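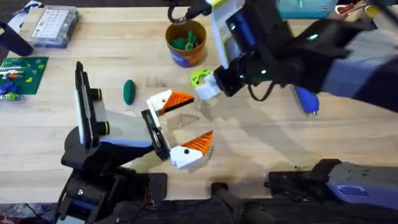 Light-coloured planks on a Pendberg tabletop.

Looking after timber tables over summer

Dec 9, 2018

Most of the questions that came in after the March newsletter were about tables. People wanted to know how to get rid of white rings, whether to oil or varnish, and what to do about boards that open up in hot weather. We sent a short survey to all 584 subscribers and 131 came back, a good many with long notes attached. These are the main points.

Start by finding out what finish is on the table. Put a drop of water on a spot that won't be noticed and leave it for a few minutes. If it beads, there is probably a sealed finish such as varnish or polyurethane. If it soaks in and the colour darkens, the timber is oiled, waxed or bare. A sealed top should not be oiled over, as the oil sits on the surface and goes sticky.

White rings are usually moisture caught in the finish. Let the table dry for a day or two before doing anything else, and many will fade. For the rest, rub a little paste wax along the grain with a soft cloth and wipe it off. Black rings have gone into the timber itself and need sanding back, so test on the underside first if the top might be veneer.
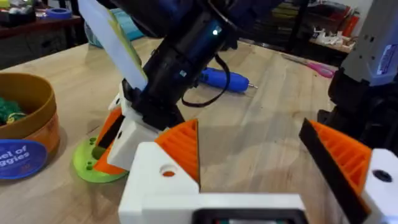
Maree Holloway

Gaps between boards are a seasonal matter in most houses. Timber takes up moisture in the wetter months and gives it off in the dry, and a solid top will move across its width every year. Don't fill the gaps in January. The filler will be squeezed out or will split the edge of a board when the humidity comes back. If the gap is still there at the end of autumn, look at the joints and at how the top is fixed to the frame. Tops that have been screwed down hard with no slotted holes are the ones that crack.

Evaporative coolers add moisture to a room and reverse-cycle units take it away. Changing from one to the other can upset an old table that has behaved for years. Keep it out of the direct airflow, and out of the afternoon sun if the room allows it. Pale timbers yellow or darken in strong light, and a placemat left in one place from spring will leave its outline – move things about.

For everyday cleaning, a damp cloth and then a dry one is enough. Several readers use vinegar. We would leave it off waxed surfaces.

Rags used with linseed or other drying oils can heat up and catch fire by themselves. Lay them flat outside until they are stiff, or soak them in a bucket of water before they go in the bin.

The Biria table care kit is back in stock at $53 and includes wax, two cloths and a sheet of notes on testing finishes. Pick it up from the Cevulel counter. Questions for the March issue can be left there as well.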